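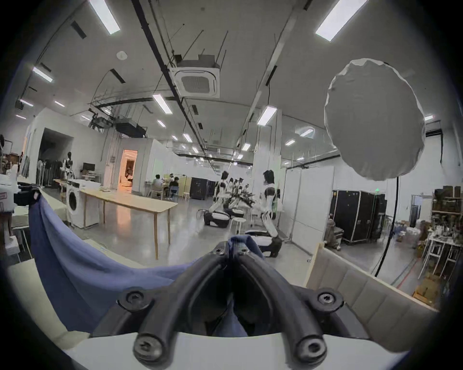
Can a machine do the washing yet?
Project report, Marit Eide
Handed in 06/06/2020

1. What the project was about

My question was whether a machine can take over an ordinary household chore from start to finish. I chose laundry. The washing itself was handed to a machine long ago, and what is left over is the part people complain about: sorting, loading, emptying, hanging up, folding and putting away. I wanted to know which of those steps a gripper with two fingers could manage, and which ones still need a person.

I kept to cloth for most of the work. My first plan also had dishes and shop shelves in it, but my supervisor, Maj-Britt Solheim, told me in December to cut it down, and I am glad I did.

2. Background

A plate keeps its shape when you lift it. A towel does not. If you pick up a towel by one corner, the rest of it hangs in a way that depends on where you took hold, how heavy it is and what it was caught on. A program that has learned to find a corner on a flat towel may not find the same corner when the towel is in a heap.

Shops have the same problem in a different form. Tins and boxes can be picked and stacked by machine quite well if they stand where they are expected to stand. Clothes on a shop floor are moved by customers all day, and someone has to go round and fold them again.

3. How I worked

I split the chore into five steps: take one item out of a heap, find an edge, pinch a fold, carry the cloth without dropping it, and lay it down flat. I did each step with a hand-held gripper, so that my own arm did the moving and only the fingers were mechanical. In this way I could look at the grip on its own, without mixing it up with the question of whether an arm can reach.

I made 149 attempts in all. An attempt counted as a success if the cloth was held and ended up where I had meant it to go. I noted the failures by hand in a book, with a word or two on what went wrong. I did not use one hand to help the other, even when it was tempting.

4. What I found

Pinching a fold was the easiest step. When the cloth already had a ridge in it, the fingers could close on either side and hold. Thin cotton was the best. Thick towelling was harder to start with, but once it was held it stayed held.

Finding an edge was much worse. The fingers often took two layers when I wanted one, and I could not feel the difference through the handle. With my bare hand I would rub the layers apart without thinking about it. I wrote "double" in the book more than any other word.

Taking one item out of a heap worked if the heap was loose. With sleeves tangled together, I usually got a second garment as well.

Laying flat was the step I had thought least about, and it took nearly half of the time. One gripper can only hold one place. The far side of the cloth lands as it likes and has to be straightened afterwards, which means picking it up again. For a pillowcase this was all right. For a sheet I gave up after 8 tries.

5. Discussion

A person folding a shirt uses both hands, the table, sometimes the chin, and a quick shake. My test had none of these, so it is unfair to the machine in some ways. It is too kind in others. I could see the cloth, knew what it was and knew where the corners ought to be. A robot working alone has to do that part as well, and I did not test it.

Speed matters too. A slow machine might be fine in a home, where it could work while everyone is out. In a shop or a hotel laundry it would have to keep up with the staff.

My answer is that a machine can do parts of the chore if somebody sets the work out for it. I would trust it to move single small items from one place to another. I would not leave it with a full basket.

6. If I did it again

I would use 2 grippers from the beginning, one for each hand, and write down the time for every step. I would also try fingertips with a softer surface, to see if that helps with the double layers. Sheets need a project of their own.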